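Toaster oven

A toaster oven is a small electric oven made to stand on a kitchen worktop. It has a door at the front, a wire rack, a removable tray and heating elements above and below the food. Makers present it as a replacement for both the pop-up toaster and the full-sized oven. The evidence for either claim is thinner than the packaging suggests, and many households that buy one go on using the appliances it was meant to replace.

Name

The term "toaster oven" is most common in North America. In Britain the same appliance is usually sold as a mini oven, and the word "toaster" is kept for the upright kind with slots. Shops do not apply the names with much care. A model may be listed as a mini oven, a countertop oven or an air fryer oven depending on what is selling that year, with no change to the parts inside.

How it works

Most models heat food with metal or quartz elements. Metal-sheathed elements are slower to warm up but tend to stand up to knocks. Quartz elements glow sooner and are often described as "instant", a word that should not be taken literally. A thermostat switches the elements on and off to hold the chamber near the chosen temperature.

Because the chamber is small, food sits close to the heat. This is good for browning and bad for evenness. Cakes may darken on top before the middle has set, and the usual advice to turn the tray halfway through is an admission of the problem. Some models add a fan, which helps to spread the heat. Whether this deserves the name "air frying" is a matter of taste, as the process is the same as in any fan oven, with a smaller space and often a faster fan.

Toasting

Toasting is the task for which the appliance is named and the one it does least convincingly. A slot toaster holds the bread upright between elements a short distance away. A toaster oven has to warm a much larger space, and the bread lies flat on a rack. The result generally takes longer and is drier, with pale stripes underneath where the wires were. Supporters reply that it can take thick slices, open sandwiches and anything with cheese on it, which is true, though a grill does the same.

The Dorngate household survey, carried out one December, is sometimes quoted in favour of the appliance. It found that 80 per cent of owners were "satisfied or very satisfied". Less often quoted is a later question in the same survey, in which 61 per cent said they still owned a slot toaster and used it most mornings. The survey asked only people who had kept their oven, so those who had given theirs away were never heard from.

Energy use

It is widely repeated that a toaster oven uses far less energy than a full-sized one. For a single portion this is reasonable, given the smaller space to be heated. The saving shrinks when food has to be cooked in batches, and thin walls let out a good deal of heat over a long roast. Figures printed on boxes tend to describe the most flattering case.

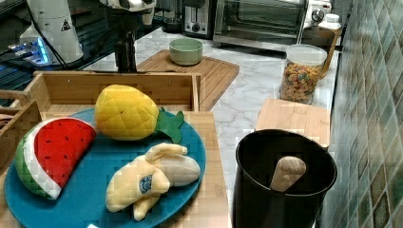
Comparisons are also made against the wrong rival. A small oven looks thrifty beside a large one, but reheating soup or boiling vegetables is usually cheaper in a microwave or on a hob, and no buyer should count those meals as savings. The Lellow, a model sold on the promise that it would "cut oven bills by 69 per cent", reached that number by cooking one baked potato in each oven, with the large oven heated in advance and the small one started from cold.

Safety and cleaning

The outside of a toaster oven can become very hot, and instructions normally ask for a clear gap at the sides, back and top. In small kitchens this advice is often ignored. Crumbs and fat left in the tray can smoke or catch fire, so the tray needs emptying regularly. "Self-cleaning" linings, where offered, reduce the work at best, and the corners behind the lower element still have to be wiped by hand once the oven is unplugged and cool.

Guarantees vary. The Montes range came with a guarantee of 2 years that left out the door glass, the elements and the lining, which between them account for most of what is likely to fail.

See also

Grill
Microwave oven
Sandwich toaster

This page was last edited on September 3, 2023.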